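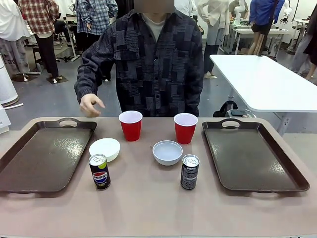
Why test grippers on cups, bowls and cans when the supplier already publishes a payload figure?

Payload is measured on a rigid block with a centered load, and a thin-walled cup fails long before that limit matters.

**Slide 2: what was compared**

- Amano two-finger gripper, parallel jaws, flat pads
- Stidgate gripper, three fingers, soft tips
- Same arm, same controller, same camera position for both
- Object set: red plastic cups, small bowls, slim soda cans, brown trays with oval handle cut-outs
- Task: move each object from the middle of the table to a tray

Say early that the trays are targets only. Neither gripper was asked to lift one. Toshiko Furukawa has the tray lifting results from December and can take questions on them.

**Slide 3: cups**

Force limit matters more than finger count. At the default setting the Amano pads crushed the cup wall. Lowering the limit fixed that and cost 2 seconds per cycle. Stidgate ran at default with no damage. Pause on the force plot. The spike at contact is the controller, which is late by 18 ms.

**Slide 4: bowls**

- Rim grasp from above, one jaw inside
- Stidgate missed 5 of 14 attempts; the third finger hits the table before the other two close
- Amano missed 2 of 14
- A tilted bowl is worse for both. Pose estimate is the cause, see slide 6

**Slide 5: cans**

Skip if short on time. Both grippers handled them. Shiny lids gave holes in the depth image, so the grasp point is now taken from the side wall.

**Slide 6: camera**

The fixed view loses the rear objects once the arm reaches in. Brastitz reported the same with their setup. The wrist camera is on order for the Idley cell. Don't promise a date.

**Slide 7: next runs**

1. Repeat the bowls with the Stidgate third finger locked open
2. Update controller firmware, then redo the force plot
3. Add partly filled cups

Leave slide 7 up during questions.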